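# Looking after wood in the kitchen (and getting the table back)

I have been oiling butcher block for longer than I've been any good at it. My first attempt was with olive oil, in a rental kitchen in Gurthorpe, and by December the whole counter smelled like an old salad. So if you've done that too, you're in friendly company, and it can be fixed!

A few of you wrote in after the cast iron page asking for the same treatment for wooden tops, boards and spoons, so I've pulled my notes together. They're in no special order. I cook a lot, I'm lazy about cleaning up, and everything below has survived both of those.

## The everyday wipe

Warm water, a drop of dish soap, a cloth you've wrung out hard. Go along the grain, then go over it again with a dry towel. The second towel is the part people skip, and I skipped it for years, and my counter near the sink went gray and fuzzy. Water sitting on wood is the trouble, far more than anything you spill on it.

Don't use the green scratchy side of the sponge. If something is stuck (pancake batter, in my house, always pancake batter) lay a damp cloth over it for a few minutes and it'll come off with a plastic dough scraper. I keep mine in the spoon jar and use it more than the spoons.

## Oil, and how much of it

Food-safe mineral oil, the kind sold for cutting boards. Skip olive, sunflower, corn, anything you'd fry an egg in. They go sticky and then they go rancid, see above re: salad.

Warm the bottle in a bowl of hot tap water first. It spreads so much more easily. Pour a puddle the size of a cookie, push it around with an old T-shirt, keep going until the surface looks evenly dark, and walk away. I do it after dinner and leave it overnight. In the morning, wipe off whatever hasn't soaked in. If you leave the extra on there your mail will stick to it – ask me about my electric bill.

A brand-new top wants oil once a week for the first month. After that I do it when water stops beading. Flick a few drops on, and if they sit up in little domes you're fine. If they sink in and leave a dark spot, get the T-shirt.

My friend Damián Sosa melts beeswax into his, one part wax to 4 parts oil, in a jar standing in a pan of barely simmering water. It gives a softer sheen and it smells wonderful. I make a jar of it when I'm feeling organized, and it keeps for ages in the cupboard.
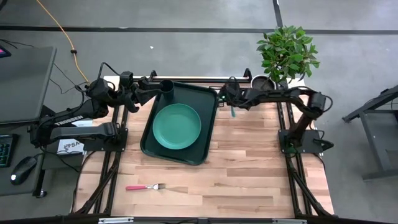
Now, stains. Salt and half a lemon will take care of most of them: berries, tea, beet juice, the ghost of last summer's curry. Sprinkle coarse salt, scrub with the cut side of the lemon, let it sit ten minutes, rinse with the wrung-out cloth, dry. It'll look pale and thirsty afterward, so oil that patch again.

Black marks are a different animal. Those come from metal sitting on damp wood, usually the bottom of a can or a pan somebody left by the sink. Lemon alone sometimes shifts a fresh one. For older ones you'll be sanding.

## Sanding without fear

I put this off for two years and then it took me 40 minutes. Start with 120 grit if there are scratches you can feel, then go up to 180 and finish at 200 or 220, whatever the store has. By hand is fine for a small area. Wrap the paper around a flat block so you don't dig a dip with your fingertips, and go with the grain every time.

Here's the one trick I'd really press on you. After sanding, wipe the wood with a damp cloth and let it dry. All the little fibers stand up and it feels like a cat's tongue. Sand once more, very lightly, with your finest paper, and then oil. It stays smooth so much longer that way!

Do feather the edges out past the bad spot. I didn't, the first time, and I had a neat pale circle next to the stove that Arsalan Lashari from downstairs took for a design choice.

## Smells

Baking soda and a little water, mixed to the thickness of toothpaste. Rub it on, give it 11 minutes (the length of time it takes my coffee pot, so that's how I measure), wipe it off well. Garlic and onion both give in to this. Fish may need two rounds.

I keep one small board just for onions now and it lives on its own hook. Best change I've made in this kitchen.

## Trays, which I resisted

I thought trays were for hotels. Then I put one under the oil bottle, the salt and the pepper mill, and I haven't wiped an oil ring off the counter since. You lift one thing instead of six when you clean. Get one with a bit of a rim, and stand it on edge to dry after washing so that water doesn't get trapped underneath.

The same goes for breakfast things. Stack them on a tray at night and the table is clear in one trip.

## Boards and spoons

Never the dishwasher. I know, I know. But I've lost two boards to it, both split right down a glue line. Wash both sides even if you only used one, and dry them standing up so the air gets all the way around. Boards that lie flat to dry are the ones that cup.

Spoons get the leftover oil on the T-shirt whenever I'm doing the counter. If one has gone rough, a quick rub with fine paper brings it right back.

And please don't throw the oily T-shirt in a heap in the laundry room. Mineral oil isn't the bad one, but if you've used linseed or tung oil on anything, hang the rag flat outside until it's stiff and dry before it goes in the trash.

Next month, drawers that stick. I have a bar of soap and a lot of opinions.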